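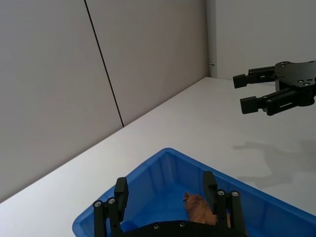
Gripper over the blue bin, returns table

plimo_packer
At Lukano we have had two arms on the returns table since August. Before, three of us sorted toys by hand. Now one person watches and the other two went to the packing line. Is it the same at your place?

Jirkon
Similar. We sort roughly 600 pieces in a shift and my wrists do not hurt any more. I would not go back.

yeo_nights
My wrists are fine too, but I miss the talking. You stand there alone and wait for the red lamp – this is not a job I would choose.

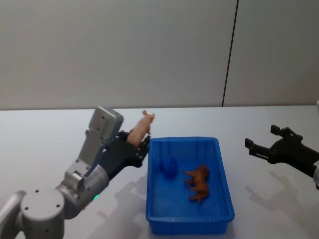 Pink pig in the black hand, two objects in the bin

plimo_packer
This is the table from the front. Soft toys and hard toys need different settings, and we still do not get paid for learning them. The training was 21 pages, to read at home.

Jirkon
You should ask for that money. We got 10 paid hours.

yeo_nights
Ten hours is nothing if they cut the team after. Ours did.

Jirkon
They did not cut ours, so I don't agree it is always like this. It depends on the manager.

plimo_packer
I will ask about the hours before the next shift plan comes out.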